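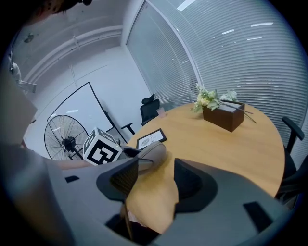

A reader of the April edition wrote in to say that the old section told her how to wash the flowers but never where to put them, and that she had to move the box three times before anyone could reach across the table. The placing steps now come first.

Print | E-mail this page

13. Dressing and looking after the round table

This section covers the Bastos round table in the small meeting rooms at Flilledham, with the items kept on it: the Hundholm flower box, the Dideo picture frame and the small cup. Revised 16/08/2020.

13.1 Before you start

You will need two soft cloths, a bowl of lukewarm water, a little washing-up liquid and a clean, dry paintbrush. A tray is useful for the small things.

Note: Do not use furniture spray on the table top. It leaves a film that shows up under the ceiling lights and has to be taken off again with soapy water.

13.2 Clearing and wiping the top

1. Pull the chairs back far enough to walk all the way round.
2. Move the cup and the picture frame to the tray.
3. Lift the flower box with both hands, one under each end. Do not pick it up by the stems.
4. Wring out the first cloth well and wipe with the grain. Work from one side of the table to the other, then go once round the edge.
5. Dry straight away with the second cloth.

Caution: Standing water marks the wood. If a ring has already formed, leave the top to dry overnight before trying anything else. Many rings fade without help.

13.3 Placing the flower box

1. Set the box towards the far side of the table as seen from the main seat, at least 21 cm in from the edge.
2. Turn it so that the longest stems lie over the table top and do not stick out towards a chair.
3. Push the stems down into the box one at a time. If a bunch will not stay, wrap the bottom with a strip of paper and try again.
4. Spread the blossoms with your fingers. Keep the pale cream and yellow heads in loose groups – mixed evenly, they tend to look thin.

Note: The flowers are artificial and need no water. Please do not pour any into the box. It has no liner.

Spare felt pads for the underside are item 656 in the Hundholm parts list. Fit one at each corner and press for a few seconds.

13.4 Placing the frame and the cup

1. Wipe the front of the frame with a dry cloth. Spray nothing on it.
2. Lay the frame flat on the left-hand side of the table, nearer the main seat than the box. A slight angle is fine.
3. Put the cup towards the back edge, clear of the flowers. It is pale and see-through and easily missed against the wood, so keep it in the same spot every time.

If you would like the frame to stand up, the Dideo foot (item 2454) slides into the back. Check first that the frame is the right way round for reading, as the print can be fitted either way.
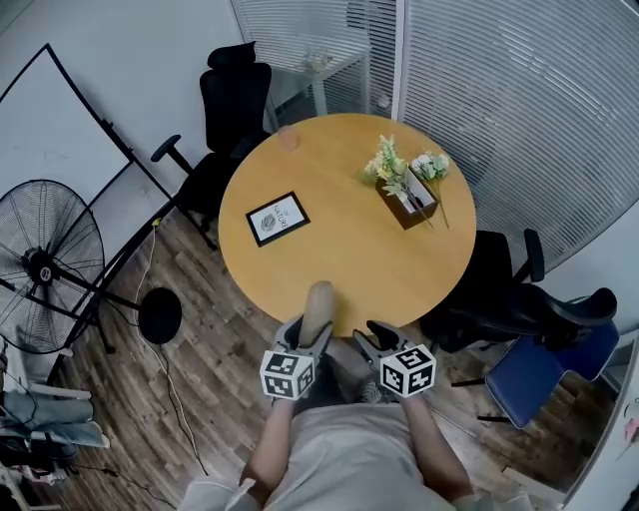
Fig. 13b. Table top with frame, flower box and cup, chairs in place.

13.5 Putting the chairs back

1. Lower the high-backed mesh chair until the arm pads pass under the table edge. On some chairs they will not go under at all – leave these a hand's width out.
2. Roll the chairs in slowly. Pushing hard against the table shifts the box and marks the edge.
3. Blue upholstered chairs go back by the wall when not in use.

13.6 Dusting the flowers

Do this once a month, or sooner if the leaves look dull.

1. Take the box off the table and put it on newspaper.
2. Brush each blossom from the centre outwards with the dry paintbrush.
3. Wipe the leaves with a damp cloth, holding the stem just below the leaf.
4. For sticky marks, add one drop of washing-up liquid to the cloth, then go over the leaf again with plain water.
5. Leave everything to dry before the box goes back.

Caution: Do not use a hairdryer. The petals are glued and the warm air loosens them. Loose petals can be fixed with a small dab of clear craft glue, applied with a matchstick.

For scratches and wobbly legs, see section 14.

Print | E-mail this page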